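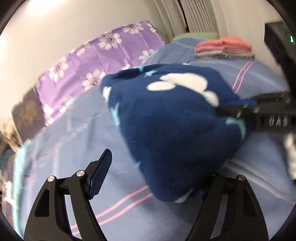
Texto: redacción de Famside · Lun 14 may

Llevo media vida comprando tuercas y todavía me emociono cuando abro una caja nueva (sí, soy de esas personas). La semana pasada me planté en el almacén de Benditz a por 50 varillas roscadas y salí con 100, más una bolsa de abrazaderas que no necesitaba. ¡Qué peligro de sitio!

Lo que yo quería era ver las varillas de Prilstead, la referencia 3009, de la que me hablaban maravillas desde noviembre. La rosca entra suave, la tuerca corre con dos dedos y el corte a 45 grados de la punta ayuda un montón cuando trabajas en el techo con los brazos en alto. Las de Kahraman me salen más baratas, pero siempre acabo repasándolas con la lima.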